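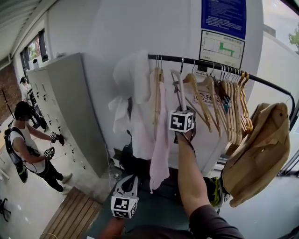
The following questions are those most often put to the Facilities Office about the shared coat rail and lockers on the ground floor at Ramholm. The answers apply to staff, course participants and day visitors alike. Answers were last reviewed in February.

## Coat rail

**Who may use the rail?**

Any person signed in to the building. Space is not reserved, and hangers may not be labeled or set aside for one person.

**What may be hung there?**

Coats, jackets, shirts and similar garments. Towels are accepted during the day, provided they are dry. Bags should go in a locker. If none is free, a bag may be left on the floor under the rail, clear of the walkway.

**Should I use a hanger, or may I drape my coat over the rail?**

Please use a hanger. Garments draped over the bar take up the room of several hung ones and tend to slide off - long items in particular. Wooden hangers are suitable for coats and jackets. Plastic ones are intended for shirts and other light clothing. 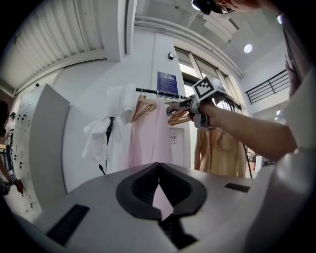 Long garments should hang straight, with the shoulders set evenly on the hanger and the hem off the floor. Belts and loose straps should be fastened or placed in a pocket.

**Where do I leave an empty hanger?**

On the rail, pushed together with the other empty hangers at one end. Hangers should not be taken to offices or classrooms. Additional hangers may be requested from Maricica Crăciun at the front desk.

**May I move another person's garment?**

You may slide it along the rail to make room. Please do not take it off its hanger or carry it elsewhere.

## Lockers

**How is a locker assigned?**

Lockers are issued by the day at the front desk. There are 80 in service. A key must be returned by 9 p.m. on the day of issue.

**What if I lose the key?**

Report the loss to the front desk before leaving. Staff will open the locker once you have described its contents. A replacement fee applies and is listed in the visitor terms.

**May I keep items in a locker overnight?**

Only with written permission from Nabila Slaoui, Facilities Office, extension 356. Course participants transferring from the Clivside site should ask before their first day.

## Unclaimed items

**What happens to clothing left on the rail?**

The rail is cleared each evening after closing. Items are tagged, folded and held in the storeroom for one month, then passed to the Enon clothing exchange. Wet items are dried first where possible.

**How do I claim something?**

Describe the item at the front desk, including color, size and anything in the pockets. Identification is required for bags and keys.

**Is Ramholm responsible for loss or damage?**

No. Garments are left on the rail at the owner's risk. Valuables should be kept with you or locked away.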